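16 mars 2023 – par Idalina Garcia
Classé dans : Bricoles & maison / Mots-clés : chaises, montage, plastique, atelier

Quatre pieds, une assise et beaucoup de mauvaise foi

Bon, il faut que je vous parle de chaises. Je sais, j'avais promis la suite du carnet de semis, elle viendra, mais depuis dix jours je ne pense qu'à ça. On a décidé de remplacer les sièges du local de la rue Jallier, ceux sur lesquels on s'assoit pour les soirées jeux, et qui dit local dit petit budget. Donc du plastique blanc, à monter soi-même. Pavithra voulait du bois, Crescencio voulait des bancs, et moi je voulais surtout quelque chose qu'on puisse laver d'un coup d'éponge après les crêpes !

On en a pris 14, chez un déstockeur de Brunance qui vend de tout (des bacs, des parasols, des cintres par cartons entiers). 285 euros le lot, livraison comprise, et le livreur a tout déposé devant la porte du voisin. Passons.

Le montage, sur le papier, c'est l'affaire de cinq minutes. On retourne l'assise, on emboîte les pieds, on remet à l'endroit et on s'assoit. Sauf que la première, je l'ai montée par terre, à genoux, et j'ai mis 20 minutes en râlant sans arrêt. L'assise glissait sur le carrelage, je la coinçais avec un genou, je poussais sur le pied et tout partait vers le radiateur. Le lendemain j'avais mal partout.

La solution est bête comme chou : monter sur une table. À hauteur de hanches, l'assise à l'envers bien à plat, on pousse de haut en bas avec le poids du corps et le pied descend dans son logement. Une main tient le bord de l'assise, l'autre prend le pied assez bas, près du raccord. Si on l'attrape par le bout, il se met de travers et on force pour rien. Hammad m'a dit ça d'un air de grand sage alors qu'il venait de découvrir le truc lui-même, deux chaises plus tôt.

Autre chose que j'ai apprise à mes dépens : ne pas enfoncer un pied à fond avant d'avoir présenté les autres. J'en avais un bien calé et le suivant refusait d'entrer, j'ai cru à un défaut de moulage, j'ai même commencé à écrire au vendeur un mail assez sec (heureusement resté dans les brouillons). Maintenant je les pose tous, je les laisse un peu lâches, puis je fais le tour en appuyant sur chacun. Et je regarde dans les creux avant, il y reste parfois un petit bout de plastique qui gêne. Un coup d'ongle et c'est réglé.

Ce qui m'amuse, c'est qu'une chaise comme ça, on ne la voit jamais par en dessous. C'est plein de nervures, de petites alvéoles, presque joli à la lumière de l'atelier. Par contre, quel nid à poussière – j'ai passé le pinceau partout avant de ranger, et je recommencerai sûrement en juin quand on sortira tout pour la fête.

Pour le confort, je dirais correct pour une partie de cartes, un peu raide pour une soirée entière. Pavithra parle déjà de coussins. Elle a repéré un tissu à rayures, je l'ai vue prendre les mesures en douce, et Crescencio fait semblant de ne pas être au courant parce qu'il sait très bien qui va coudre les fermetures éclair.

Il nous en reste encore quelques-unes à monter samedi. Si vous passez par là, venez, il y aura du café et le reste du cake au citron !
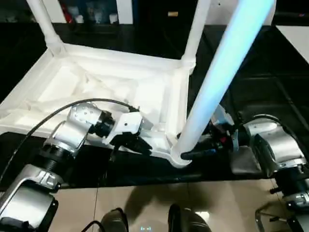 Chaise à l'envers sur la table noire, côté nervures.

Contact : formulaire en haut de page – © Idalina Garcia, textes et photos – Retour en haut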